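Robot Learning Lab, Week 8 handout: learning from demonstrations when the camera rides on the wrist

Okay, these are my notes from the August session, cleaned up a bit. I talk fast and I know some of you stopped writing halfway through the part on data splits, so that part is longer than it was out loud.

Where we were: last week you all trained a plain behavior cloning policy on the Jokon arm. Images in, small motions out, no map of the room and no model of the furniture. The policy just copies what the person driving the arm did when things looked like this. It works better than it has any right to, and then you move the base of the arm a little and it falls apart!

This week's question is what the policy is really looking at. Our task family is drawers and cabinets, and I like it because furniture is boring to us and hard for a robot. Big flat surfaces give the network almost nothing to hold on to. A handle helps. So does an edge, or a shadow, or a piece of paper with writing on it, and that last one is where we get into trouble.

The Westeck set we're using has 400 demonstrations. I held back 50 for testing and left you the rest. Please don't peek at the test ones while you're tuning (I say this every year, and every year somebody has a suspiciously great number).

One more thing before the method. The wrist view is tilted most of the time, and words can be upside down. A label reading "Tools, Cables, office supplies" is a handy sign for you and me. To a small image encoder it's a bright square with dark strokes, and if that square is near the handle in every demo, the policy may well steer by the square.
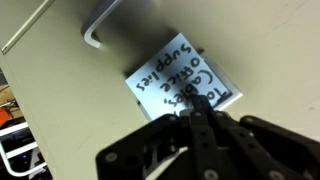 Why not just turn every wrist image upright before training?
The motions are recorded in the gripper's own coordinates, so if you rotate the picture and leave the motions alone, the two stop matching. You'd have to rotate both, and then undo it again when the arm runs.

Now the method, which we call patch swapping. Take a training clip, find the patch of image around the label, and paste in plain panel color from the same frame. Keep the motions exactly as they were. Train one policy on the original clips and one on a mix where 35 percent have been swapped. Same seed, same number of steps, same everything else, or the comparison is worthless.

Then run both on the held-out clips and look at the error separately for the approach and for the last bit before contact. My bet is that the approach suffers most from losing the label, and I'd love to be wrong. When I tried it on the older Pokent clips the gap was small enough that I wouldn't put it in a paper.

The Rätsep script does the pasting for you. It needs a box for the label in the first frame and tracks it from there, but it gets lost when the gripper covers part of the label, so check those clips by eye.

For next time, bring one plot with both error curves on it, and one clip where the swapped policy did worse. Write a paragraph on why you think it did.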